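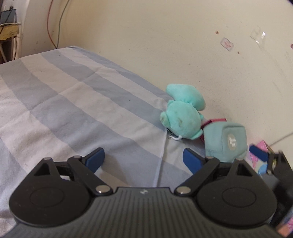 Rarka 手持ちグリッパー 全開値が左右で揃わない/パッド貼り替え後の調整

整備・調整 > ハンドツール

shadi_daher
スレ主です。Rarkaの手持ちを2台使っていて、片方の指パッドを貼り替えました。冒頭は全開の状態です。
貼り替えてから、全開にしたときの角度の読みが左148、右143になります。貼り替え前は左右とも148でした。閉じるとパッドの先は当たりますが、根元側にすき間が残ります。
やったことは次のとおりです。
・古いパッドを剥がして、裏の黒い板をアルコールで拭いた
・新しいパッドを両面テープで貼った
・右だけ一度貼り直した
・全閉でゼロ点を取り直した
ベッドの上でぬいぐるみを持ち上げる作業が多く、柔らかいものだとあまり困りません。ただ薄い布の端をつまむと右側から抜けます。ゼロ点の取り方が悪いのか、リンクの問題なのか、どこから見ればいいでしょうか。

kanamono3
テープの厚みは左右同じですか。右だけ貼り直したのなら、古い糊が残ったまま重ねていませんか。

shadi_daher
同じロールです。糊は目で見て残っていないと思いますが、貼り直しのときは拭いていません。

kanamono3
ではまずそこです。剥がして拭いて、10分おいてから貼ってください。アルコールが残っているうちに貼ると端から浮きます。

アルン
Alun Edwardsです。うちの工房でも同じ型を見ています。
パッドの厚みだけで全開側が5もずれることはないと思います。全閉でゼロを取っているなら、全開の読みには可動範囲そのものの差が出ます。疑うのは根元の大きいピンです。左右の付け根に一つずつ、本体の溝の入った部分を挟んでいるやつです。右を外して穴の縁を見てください。段がついていたらブッシュ交換です。
先のほうの小さいピンは、がたが出ても読みにはほとんど効きません。

kanamono3
いきなりピンを抜くのは反対です。抜き差しするとはめ合いが甘くなります。先にパッド、それで直らなければピン、の順でいいのでは。

アルン
抜く前に手で揺すればわかります。全開にして、指先を持って開閉と直角の方向に動かす。根元でカチッと言えばピンです。これなら何も外しません。

kanamono3
それなら賛成です。

mizu_no_te
横から失礼します。ゼロ点は全閉で取らないほうがいいですよ。パッドが潰れるので、握る力で毎回変わります。うちはパッドの間に厚さのわかっている板を挟んで取っています。

アルン
板を挟むのは確かに再現性がいいです。でもRarkaの設定画面は全閉しか受け付けないはずです。古いファームは違うのですか。

mizu_no_te
板を挟んだまま「全閉」を押して、板の分をあとで引いています。手間はかかります。

アルン
その引き算を忘れる人が出るので、うちではやめました。複数人で使うなら全閉のまま、軽く触れたところで止める決まりにしたほうが事故が少ないです。

mizu_no_te
うちは一人なので。そこは使い方次第ですね。

shadi_daher
試しました。
全開で右の指先を揺すると、根元で小さく音がします。左はしません。パッドも右を剥がしたところ、根元寄りに古い糊が薄く残っていました。両方当たりです。
糊を取って貼り直したら、閉じたときのすき間はなくなりました。全開の読みは143のままです。

アルン
では右の根元ピンです。手順を書いておきます。
1. 電源を切り、ケーブルを抜く
2. 指を半開にして、ばねの力が抜けた位置で固定する
3. 止め輪を外し、ピンは裏側から押す。叩かない
4. ブッシュの内側を拭いて、爪で段を探す
5. 段があれば左右とも交換。片方だけだとまた揃わなくなる
6. 組んだら全開、全閉を80回動かしてからゼロ点
6を飛ばすと、翌日にまた読みが変わって同じことをやる羽目になります。

tetsuya_k
グリスはどれを使っていますか?

アルン
根元のピンだけ、Helldenの白いのを米粒の半分ほど。小さいピンには塗りません。

kanamono3
自分は根元も塗りません。布の上で使うと、はみ出した分に糸くずがついて、それが中に入ります。シーツの上で使っているならなおさら、乾いたままをすすめます。

アルン
乾いたままだとブッシュの減りが早いです。はみ出しを綿棒で拭けば、うちでは糸くずの問題は出ていません。

kanamono3
うちでは出ました。塗る量の差かもしれませんが、毎回米粒の半分で止められる人ばかりではないので。

shadi_daher
まだ決めかねていますが、とりあえず少量塗る方向で行きます。ブッシュはAzarで買えますか。型番の載っている表が見つかりません。

mizu_no_te
Azarはピンとのセットしか置いていなかったと思います。ブッシュ単体ならRameoに問い合わせたほうが早いです。本体裏の番号を伝えれば出してくれます。

shadi_daher
ありがとうございます。Rameoに聞きました。左右分で在庫ありでした。

shadi_daher
交換しました。右のブッシュは内側にはっきり段がありました。左にも浅いのがあったので両方替えています。
80回動かしてからゼロ点を取り直して、全開は左148、右148です。薄い布の端もつまめます。
手間取ったのは止め輪で、一つ飛ばして探しました。外すときは袋の中でやるといいです。

アルン
揃いましたね。一週間使ったあとにもう一度読みを見てください。2以上動いていたらブッシュが奥まで入っていません。

tetsuya_k
便乗ですみません、パッドの紺色のやつは裏の黒い板ごと売っていますか? うちのは板のほうが反ってきました。

mizu_no_te
板付きもあります。ただし板付きは両面テープがいらない代わりに、ねじの締めすぎで割れます。手で回して止まったところから、ほんの少しだけにしてください。

tetsuya_k
了解です。板付きで頼みます。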